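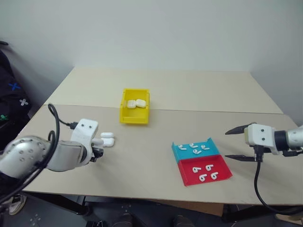
Earbud packing task: handoff keeps going wrong, any tips?
Posted by Riku Kinoshita
2 comments

Hi all! I'm in the robotics club at Midwood and we're getting ready for the Skondley meet in August. Our task is earbuds and charging cases with two arms - buds in the trays, cases in the yellow bin - and a case has to go from the left gripper to the right one. We've run it 100 times in practice, and the handoff is where we lose most of our points. The case either twists or gets squeezed out like a bar of soap. Has anyone here gotten this to behave?

Yurii Hordiienko
Oh, this takes me back! We fought with the same thing at Hovthorpe all last spring. Have the left arm hold the case low, down near the bottom, so the other gripper has some room up by the lid. 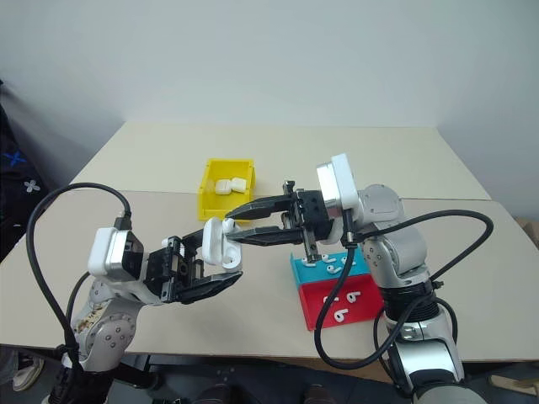
Then let both grippers hold on together for a moment before the left one opens. We settled on 700 milliseconds after a lot of arguing, and our coach, Ms. Sugawara, still thinks it's too long. Check your wrist cables too, and give them enough slack for the whole reach - ours used to tug on the arm at the very end of the move, and we blamed the code for two weeks.
14 likes

Tomomi Uchida
What Yurii said. Also slow down! We had ours going way too fast. Good luck Saturday if you're at the scrimmage, come say hi to the Imai table.
2 likes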